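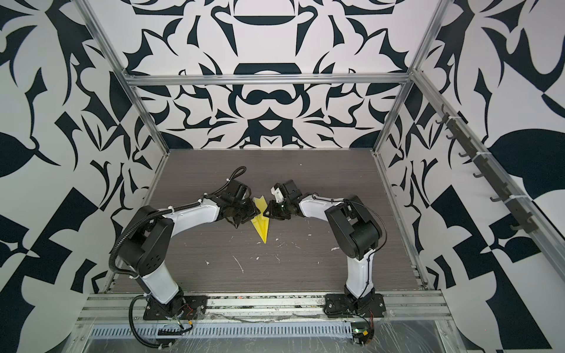
Does the direction of the grain matter when you fold a sheet of paper? More than the weight does, in my experience. A fold along the grain sits flat; one across it tends to crack.

I keep coloured sheets on the bench for labels and dividers, mostly from a Grelville pad.

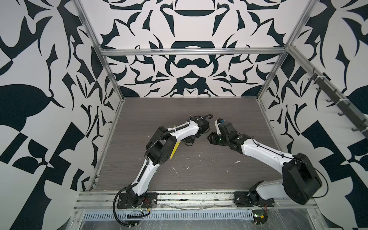
Reading time: 2 min

Yellow is the colour I reach for most. It shows up well against a dark wood-grain top and pencil stays legible on it. Creasing needs a firm hard surface, and the laminate is fine for that — wipe it down first, as grit will mark the sheet.

For a sheet to stand upright it needs some stiffness, and a shallow lengthwise bend will supply it. Corners curl regardless. 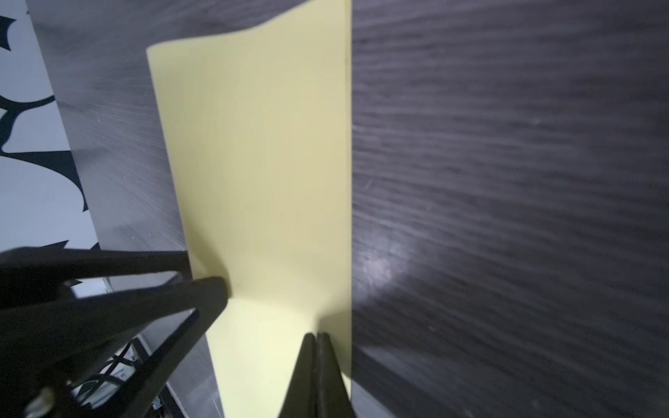 I flatten curled ones overnight under a Silik catalogue, grain running the long way. Sheets left out since November took two nights. The Adach pad is next, once I've used up the offcuts.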